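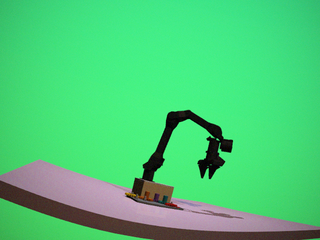

Womlow Parish Records and Outreach Project
Progress report to the Gebretsadik Fund
1 March 2023

1. Scope of this report

The grant covers two lines of work at the church in Womlow: the repair and cataloging of the congregation's written records, and the weekday visiting program for members who can no longer attend worship. This report gives the state of both lines, the spending position, and the changes we are asking the Fund to approve. It follows the headings in the award letter, except that building access has been moved to section 4.

2. Records

The registers run from the founding of the congregation to the merger with the Girnirton church. They hold baptisms, confirmations, marriages, burials, and letters of transfer. At the close of the reporting period, 1,536 entries had been transcribed and checked against the page by a second reader. The full count of entries in the bound volumes is 2,719. The count excludes loose transfer letters, which are filed by family name and will be listed at folder level only.

Transcription was slower than planned in the German-language volumes. The handwriting changes with each pastor, and two of the pastors used private abbreviations for sponsors and witnesses. A key to the abbreviations has been compiled and is now used by all readers. Entries that remain unclear are marked as such and have not been guessed.

The Girnirton burial register has water damage along the lower margin. It was sent to the Vetik bindery in August and has been returned with new endpapers and a repaired spine. The damaged margins were stabilized but the lost text was not recovered. Where the cemetery plan supplies a missing date, the date is entered in brackets with its source.

Baptism and marriage entries are closed to outside readers where a person named may still be living. The church council adopted a written rule on this before any entries were released. Requests from families are handled by the office and logged.

3. Visiting program

Visitors work in pairs. Each pair is assigned a fixed list of households and carries the order of service, a large-print hymnal, and a home communion set. The pastor reviews the lists each month. The program made 200 visits in the period, counting each call at a household as one visit regardless of length. Telephone calls are not included.

The original plan called for visits in Womlow only. After the merger, several Girnirton members asked to be added, and they were placed on a separate route — the drive is longer and does not fit the Womlow lists. Mileage on this route is charged to the church's general fund until the Fund decides on the request in section 6.

One training session was held for new visitors. It covered confidentiality, hospital and nursing home rules, and when to refer a matter to the pastor. The session on grief support was postponed and will be held in the next period.

4. Building access

The records room is on the ground floor and can be reached without steps. The fellowship hall, where the readers work, has a ramp at the side entrance. The latch on that door sticks in cold weather and has been adjusted twice. A replacement is on order and is not charged to the grant.

5. Spending

Binding costs came in under budget. Storage boxes and acid-free folders came in over budget, as the Girnirton volumes are taller than standard and needed boxes made to size. The two differences nearly offset each other. No funds have been moved between the records line and the visiting line. The ledger and receipts are attached separately.

6. Requests

We ask the Fund to approve 3 changes to the work plan:

Extension of the visiting program to Girnirton households, with mileage charged to the visiting line.

Use of the unspent binding amount for oversized boxes.

Transfer of the finished index to the regional church archive in printed form as well as on disk — the archive has asked for both.

7. Next period

Work will continue with the remaining marriage entries, followed by the confirmation lists. The transfer letters will be started once the bound volumes are complete. The Girnirton visiting route will run on its present schedule pending the Fund's decision.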